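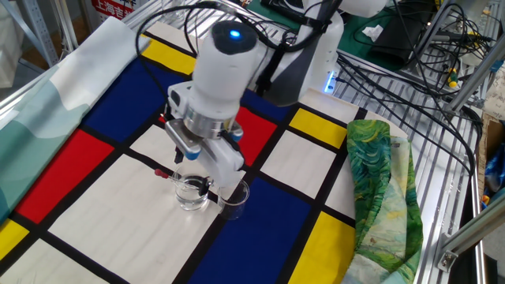 Questions about the tablecloth and the glassware

Where did you get the cloth with the coloured blocks?
Stuvier, in February. It's the Mondrian-style one – red, blue, yellow and white with thick black lines – and I paid $40 for it. I love it more than is reasonable!

Does it stain?
Mine hasn't so far, but I do my food colouring on an old tea towel (learned that one the hard way). Cold wash, 30 minutes, then on the line.

Do I need real beakers?
Nope, jam jars are fine. I just like clear glass so you can watch the colours swirl.

My dropper won't suck anything up. Help?
Squeeze the rubber bulb before the tip goes in the water, then let go slowly. If it's still sulking, check the bulb for cracks.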